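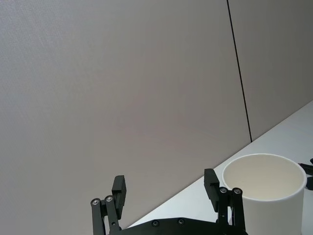
How to Clean a Fabric Desk Panel

Fabric privacy panels collect dust along the top edge and coffee spots near the bottom, usually within reach of wherever the cup sits. Most of this comes off without special products. Set aside half an hour for one panel, plus drying time.

What you need

A vacuum with a soft brush attachment
Two white cotton cloths
Clear dish soap
A bowl and 800 ml of lukewarm water
An old towel for the desktop

Before you start

Look for a care label, usually on the underside or near the mounting bracket. If it says dry clean only, vacuum the panel and stop there. Take down any pinned papers and move drinks and electronics off the desk. Unplug power strips that are clipped to the panel.

1. Vacuum from the top down

Run the brush along the top edge first, then work down in overlapping strips. Use low suction. If the fabric lifts away from the board, the setting is too high.

2. Test the soap

Mix a teaspoon of dish soap into the water. Dab a little on a corner behind the monitor and press with a dry part of the cloth. Wait ten minutes. If color comes off or a ring forms, use plain water only.

3. Treat the spots

Dip a cloth, wring it out hard, and press it on the stain. Work from the outside of the spot toward the middle. Do not rub, especially on a fine weave, which fuzzes easily and then shows up under ceiling lights. Coffee with milk may need three or four rounds.

4. Rinse and blot

Wipe the area with the second cloth dampened in clean water, then blot with the towel. Light gray fabric tends to show water marks, so dampen a little past the spot and let the edge fade out.

5. Dry

Leave the panel in place with some air moving across it. Overnight is best. Keep papers and bags off it until then. A hair dryer can loosen the glue on some panels.

6. Wipe the desktop

White tops show every drip. Go over the surface with the soapy cloth, then a dry one, and get into the gap where the panel meets the desk.

Old ink and grease

Ballpoint marks sometimes respond to rubbing alcohol on a cotton swab. Test it first as in step 2. Grease that has been there since last January will probably leave a shadow.

Written by Araba Darko
Updated 19 December 2023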